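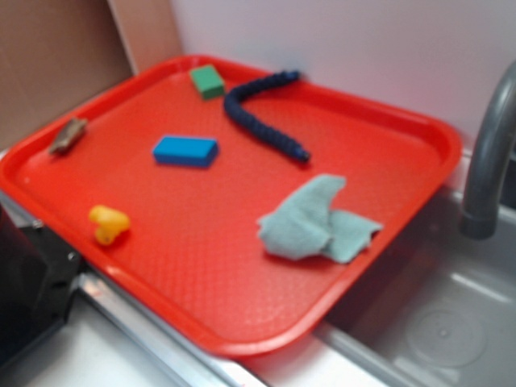
4. Fitting the Sermont under-sink filter

Read section 3 first and check that all the parts are in the box. Keep the area under the sink clear while you work.

1. Turn off the cold water at the stop valve, then open the kitchen tap until the flow stops.
2. Fix the bracket to the side wall of the cupboard with the two screws supplied. Leave 34 mm free below the filter housing.
3. Push the blue tube into the port marked IN, to a depth of 18 mm. Do the same with the white tube at OUT.
4. Screw in the cartridge by hand until it stops.
5. Open the stop valve slowly and look for drips at each joint.
6. Run the tap for five minutes and throw this water away.

Note: The first water may look cloudy. It clears with use.

Caution: Do not connect the filter to the hot supply. Do not use a wrench on the housing.

If a joint drips, turn off the water, pull out the tube, cut the end square and refit it.

Spare cartridges: order part 937. Seal kit: order part 144.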